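Subject: Re: [chores] are we there yet with tidying?

Teun Mertens wrote:
> We had 473 people sign up for the Idero talk and most of them asked
> the same thing. When can one of these put my stuff away? I still
> say 20 years. Has anyone got it to sort between bins at all?

Teun,

Sorting between bins, yes, on a good day. We logged 2,043 tries at Jenden up to July and 1,552 of them ended with the item in the right bin. The misses bother me more than the total does. Clear plastic is still the worst of it - the walls bend whatever is behind them and pick up the window and the ceiling lights.
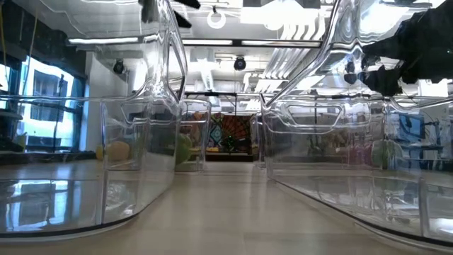 Household Tasks Group, Irnine

A green item seen through a wall like that is a blur, and the depth numbers are no better. Nechyporuk wants to switch to solid bins. I'm against it, as people keep clear ones at home.

So I'd say single items from a table, soon. A full closet, no. I can send the log if you want it - it's long.

Ihor Hutsuliak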